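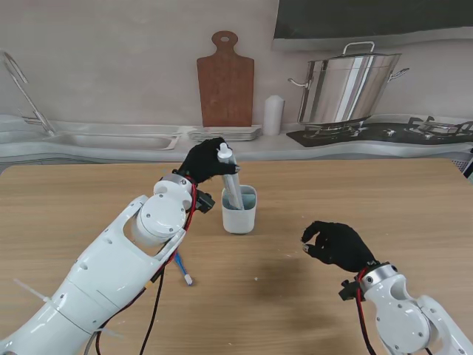
Two-arm cell on the tidy-up bench: what happens to the operators' shifts?

Posted in Workplace and Automation, 14th April

We run a small handling lab in Loltstead. Five of us used to share the bench work: toothbrush into the cup, tube into the cup, table cleared, start again. A two-arm unit with gloved hands now does most of the repeats, and our job sheets have changed to "supervise and reset". Management wants one person per shift on it from July. Has anyone been through this? I need to know what the remaining work consists of and how it should be graded.

Perico

We went from three people to one on a similar bench. The handling went and the checking stayed. In our log, 61 resets came up in a run of 300 cycles, and each one needed a person to put the items back at their start positions. Ask for these to be recorded as tasks with a time against them. If they are booked as idle time, the post will be graded as idle time.

Other work that was missing from our job sheet:

Glove checks. Knit gloves fray at the fingertips and loose threads can catch on small items. Agree who decides when a glove is changed.

Items near the table edge. A cylinder lying on its side there is easily lost to the floor. Write down whether the operator may reach in or must stop the arms first.

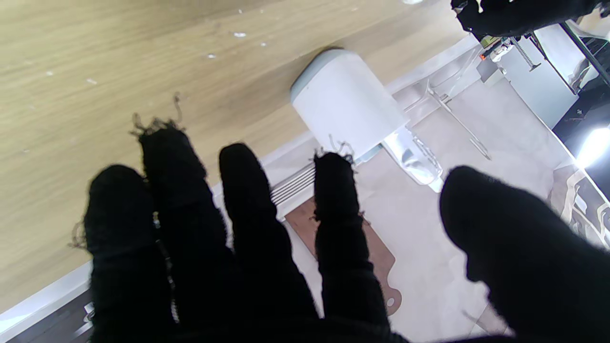 Cable checks. Look along the wrist and forearm at the start of the shift and sign for it.

One person per shift also means no cover for breaks. Ours stops the cell at break time, and the cycle target was lowered to match.

Prokopenko

same at our place, get it in writing before july. they will say its temporary

Illia

Agree with the first reply on logging. I would add that watching two arms for a full shift is more tiring than doing the task by hand. We swap over every hour with the packing bench. Grading took longer to settle and is still one point below what we asked for.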